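Le linge de Nafula, ou l'art de prendre son temps devant une penderie

Quand on pousse la porte de chez Nafula Mfinanga, elle a déjà mis l'eau à chauffer et libéré un fauteuil pour vous. Elle s'occupe des vêtements des autres depuis 2002, d'abord à l'atelier de retouche Trelinov, puis à son compte, et elle en parle avec une tendresse qui donne envie de rentrer chez soi ouvrir tous ses placards. « Les gens arrivent en s'excusant, raconte-t-elle en riant. Ils me disent que c'est le désordre, que j'aurais dû voir avant... Mais moi, j'aime les tas ! Un tas, c'est une semaine de vie de quelqu'un. »

Sa méthode, si l'on peut employer ce mot qu'elle n'aime guère, commence toujours par le tissu. Elle touche avant de regarder. Un coton un peu raide ira sur cintre, un tricot restera plié, et pour tout ce qui est entre les deux, elle hésite volontiers, quitte à changer d'avis le lendemain. « Mon premier patron, Nestor Padilla, me faisait fermer les yeux et me tendait une manche. Il fallait dire si ça se pliait ou si ça se pendait. Je me trompais tout le temps, et il était ravi. »

Les cintres, justement, elle les préfère clairs et tous pareils, pour que l'œil aille tout de suite aux couleurs. Et les couleurs, chez elle, ce sont surtout les rouges et les roses — elle avoue une faiblesse pour les teintes franches, celles qu'on retrouve du premier coup un matin d'hiver quand il fait encore nuit. 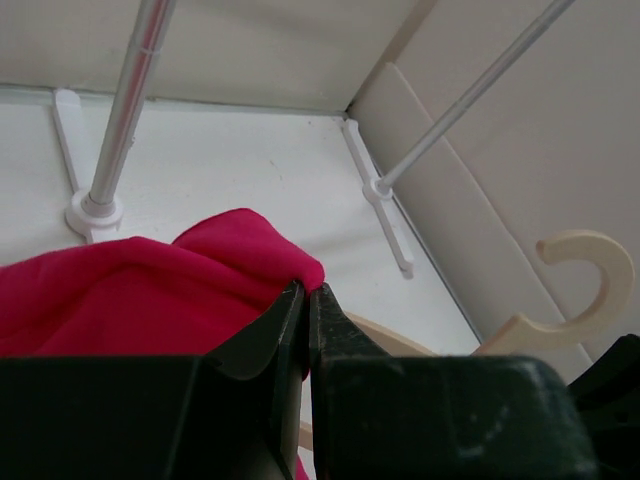
Faut-il suspendre les vêtements par couleur ou par usage ?

« Par usage, d'abord. Ce qu'on porte souvent doit être à portée de main, au milieu de la barre. Ensuite, à l'intérieur de chaque groupe, on peut s'amuser avec les couleurs, du plus clair au plus foncé, si cela fait plaisir. »

Elle s'interrompt pour servir le thé, puis repart sur les plis, un sujet qui pourrait l'occuper tout l'après-midi. Elle conseille de prendre l'étoffe par le haut, du bout des doigts, et de la laisser tomber un instant avant de l'enfiler sur le cintre. Chez une cliente de longue date, Cherry Mae Soriano, elle a passé 14 jours à remettre une garde-robe en ordre, à raison de deux heures chaque matin. « On aurait pu aller plus vite, bien sûr, mais chaque robe avait son histoire et Cherry Mae voulait toutes me les raconter. Je n'allais pas l'en empêcher ! »

En décembre, elle sortira comme chaque année les lainages pour les aérer, quatre par quatre, près de la fenêtre du couloir. Elle m'invite à venir l'aider, à condition que j'apporte des biscuits, et me raccompagne jusqu'au palier en lissant au passage le col de mon manteau.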